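Tandusum Tomar Hand – Replacement Finger Set and Safety Notice

Part number 2661. Fits the Tomar multi-fingered hand, all versions with the Trilura wrist.

Please read this page before you order. In May we received reports of a grip fault in the Tomar hand. The hand closes on an item correctly, but when the arm moves near a hard edge, the grip force drops for a short moment and the item can slide down. Thin items in smooth plastic are the most affected, for example folders and document sleeves.
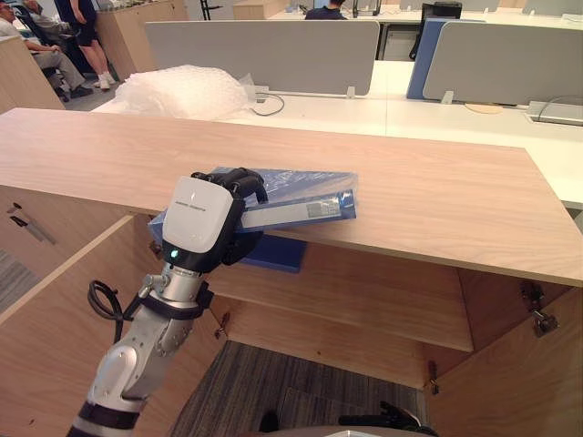
Tomar hand with a plastic-wrapped folder at a cabinet top.

The cause is a force setting in the hand controller. When a finger feels side pressure, the controller reads it as "item placed" and opens too early. We have seen this in nearly 200 work cycles in our Tresarbridge workshop. A falling folder is a small matter, but a heavier item can hurt a foot. Until the hand is updated, keep people out of the reach of the arm and do not carry items over 18 ounces.

Worn fingertips make the fault appear more often. Check every fingertip with the power off, and look also at the gaps between the fingers – small pieces of plastic film can collect there.

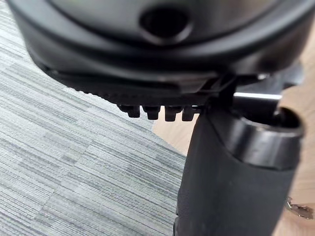
Pereth wrote to us that a new finger set did not stop the drops on their arm until the controller was updated too, and asked that we say this clearly on the page. We agree. The finger set alone is not a repair for this fault.

What you receive: one full set of fingertips, the screws, and a printed card with the update steps. The price is $49 per set. The controller update is free of charge.

Before you fit the new set, move the arm to a low and stable position. Press the emergency stop and disconnect the power. Do not pull on the wrist cable. 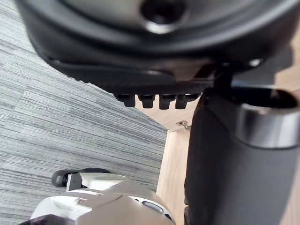

After fitting

Run the update first, then the grip test from the service menu. If the grip force still drops during the test, stop using the hand and write to Tandusum support with the serial number.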